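Student team takes autonomous suturing project into its second term

JERNANCE, February – A student group in the surgical robotics course at the Jernance engineering school has moved its automated suturing work from foam pads to tissue, the course office said. The project, called Jolier, is carried out by 4 students under instructor Gilles Mallet and counts for a full grade in the spring term.

The goal is limited. The software is expected to place and tie a row of interrupted sutures along a straight incision, with a student at the console who can take over at any point by pressing a foot pedal. Cutting the incision, loading the needle and trimming the thread remain manual steps and are not graded as part of the automated run.

Jolier uses recordings of human operators as its starting point. Students log instrument positions, jaw angle and video while a person ties knots at the console, then train a control policy on the result. The group collected 116 usable recordings in the fall term. A further 34 were discarded, most of them for clock drift between the video and the joint data. The drift was traced to a network switch in the teaching lab and the switch was replaced over the winter break.

"The fall data was good enough to get motion that looked right on foam," said Higinio Huerta, the student responsible for the training code. "Foam holds still and it has no shine. On tissue the thread is dark, the surface reflects the light, and the same thread looks bright in one place and disappears in another. We had to redo the thread tracking nearly from the beginning."

The new tracker follows the thread as a curve from the jaws outward and does not try to find the whole strand at once. Where the curve is lost in glare or shadow, the software holds its last estimate for a short interval and then stops the instrument. Huerta said the stop rule is conservative and accounts for most of the interruptions logged so far. A less strict version is being tested in simulation.

Tension is the second open problem. The instruments used in the course report no force at the jaws, so the group estimates pull on the thread from motor current and from how far the tissue edge moves in the video. The two estimates agree during slow motion. During the final tightening of a knot they separate, and the software currently uses whichever is higher. Mallet said this protects the tissue but tends to leave the last throw looser than a surgeon would accept.

Computing time and lab space are provided by Joltedier, a local maker of test benches, which also lends the group one engineer for code review in the evenings. The firm does not own the results. Course rules require that the recordings and the training code be released to other student groups at the end of the year, with the exception of the console drivers, which are covered by a separate license.

The schedule for the rest of the term has 3 stages. The group will first repeat the knot-tying task with the new tracker and the existing policy. It will then retrain on a mixed set of foam and tissue recordings. The last stage is a graded demonstration in front of the department, in which the system has to work along an incision it has not been trained on. Points are taken off for each operator takeover, for thread breakage and for knots that slip under a fixed load.

The group has also entered the Ķēniņš student challenge, which has a suturing category for the first time this year. Entries there are judged from unedited video and a full motion log, and teams must submit every attempt made during a set period, including failed ones. Mallet said the entry was the students' choice and has no effect on their course grade.

Students who want to join the project for the fall should have completed the introductory control course. Experience with surgical instruments is not required, and console training is given during the first weeks of the term. Applications are taken at the course office until 4 p.m. on the last day of classes.
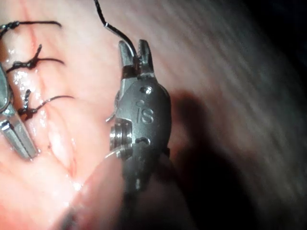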